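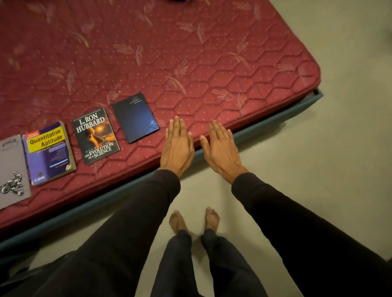
Four books on a red quilted mattress, blue-grey bed frame below.

Samonte Employment Law Library – Subscriber Support
Ticket subject: Overtime notice template returns superseded salary threshold
Product: Samonte Forms, Wage and Hour module
Subscriber: Brekivley Legal Services
Priority: High
Status: Closed

Original request
Submitted by Cherry Mae Ocampo, Brekivley Legal Services

Our office prepares exemption notices for employers in more than one state. When a preparer selects "Executive, administrative or professional" and enters a state with its own salary test, the finished notice prints the federal weekly amount. The correct state amount appears on the review screen but does not carry over to the final document. We first noticed the problem when a client, Nurkmont, questioned a notice before it was given to staff. No incorrect notice was delivered to an employee as far as we know. Please advise whether notices prepared earlier need to be checked.

Support response
Thank you for the detailed report. Please provide the following:
- the template version printed in the footer of the notice
- the work state and the employer's home state, as entered
- whether the notice was started from a blank form or copied from a saved matter

Please remove employee names and pay details from any attachment before sending it.

Subscriber reply
The footer reads version 2. The employer's home state and the work state are different in every affected matter. All of the affected notices were copied from saved matters. A notice started from a blank form printed correctly when I tried it this morning.

Support response
We have reproduced the fault. A copied matter keeps the jurisdiction setting of the matter it was copied from until the work state is entered again. The review screen reads the new work state, while the document builder reads the old setting. Where the old setting is blank, the builder falls back to the federal amount.

Until a correction is released, please take these steps:
1. Open the copied matter and clear the work state field.
2. Save the matter and close it.
3. Reopen it, enter the work state and save again.
4. Generate the notice and compare the weekly amount with the review screen.

Subscriber reply
The steps work for new copies. They did not work for 2 older matters, both of which were locked after attorney review. We would prefer not to unlock them, as doing so removes the approval record.

Internal note – visible to subscriber
Referred to Skonside, which maintains the document builder. A search of the Brekivley account found 70 copied matters using this template. The list has been placed in the account's shared folder. Inclusion on the list does not mean that a notice is wrong, only that it should be reviewed.

Support response
Corrected template released 22 April 2023. The builder now reads the work state directly, and a notice will not generate if that field is blank. Locked matters may be regenerated without removing the approval record – the new notice is saved as a separate draft and must be approved on its own.

Support cannot advise on whether a notice already given to an employee must be reissued, or on any deadline that may apply. That question should go to the responsible attorney.

Subscriber reply
Both locked matters now show the correct amount. Review of the list is under way on our side. Please close the ticket.

Resolution code: Template defect, corrected
Related article: Copying a saved matter to a new jurisdiction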